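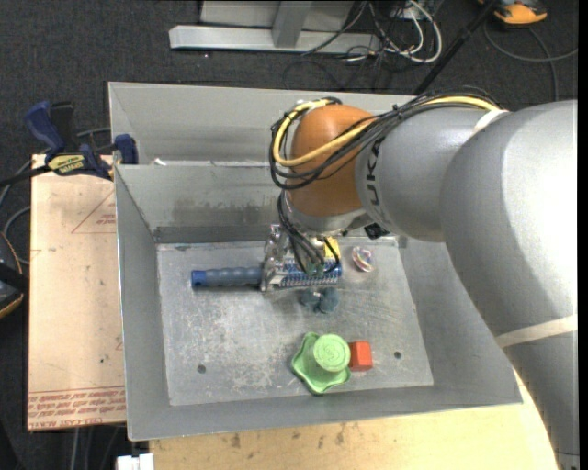

Eftychia Petridis told the public meeting in Fumatness that a bus leaving at 9.40 pm was of little use to anyone whose shift ended at ten, and asked for the last departure to be moved before any other change was made to the route.

The request is among those accepted in the revised timetable for service 122, published by the Fumatness Transport Office at the close of its consultation. The new timetable takes effect in December and will apply for twelve months, after which passenger numbers will be reviewed.

## Later departures

Under the revised timetable, the final bus from Fumatness Market Place to Atallah will leave at 10.25 pm. The return journey will leave Atallah at 11.05 pm and will end at the bus station, where the waiting room is to remain open until it arrives. The evening service will continue to run hourly from 7 pm, with the additional journey placed at the end of the evening.

The consultation received 1,090 responses. Of these, 80 per cent supported a later final departure, and a smaller number asked for a half-hourly service in the early evening. The Office has decided against the half-hourly service for the present on grounds of cost, and will publish its figures with the full report.

Daytime journeys are largely unchanged. The 7.15 am departure from Atallah will leave five minutes earlier to allow passengers to connect with the morning train, and the 2.10 pm journey will no longer wait at the bus station between arriving and departing.

## Stops

Three stops will be affected by the new arrangements:

- **Irex Lane (lower end).** The stop will move to the opposite side of the junction, outside the health centre. A raised kerb and a shelter will be provided.
- **Old Tannery.** The stop will be withdrawn. Passengers should use Chapel Row.
- **Atallah Green.** The stop will be served by every journey, including those which at present run direct along the main road.

Several residents objected to the withdrawal of the Old Tannery stop, noting that the footpath to Chapel Row is steep and poorly lit. The Office has agreed that two additional street lamps will be installed before the stop is taken out of use, and that a handrail will be fitted on the upper section of the path. Should either be delayed, buses will continue to call at Old Tannery.

## Fares and passes

Single and return fares are unchanged. Flodaletti, which operates the service under contract, will introduce a weekly evening ticket valid on all journeys after 6 pm. It may be bought from the driver or at the bus station counter. Existing season tickets and concessionary passes will be accepted on the additional journey without further payment.

Passengers who hold a school travel pass should note that it may be used until 8 pm during term. Applications for the spring term must be received before the schools close for the winter holiday, and late applications will be dealt with in January.

## Further information

Printed timetables will be available at the bus station, the town library and the Atallah post office from the last week of November. Large-print copies may be requested at the same places. Notices at the stops will be replaced in the days before the change, and passengers are asked to check the date at the head of the notice before relying on the times shown.

Comments on the new timetable may be sent in writing to the Transport Office at the bus station address. Replies will be issued within ten working days.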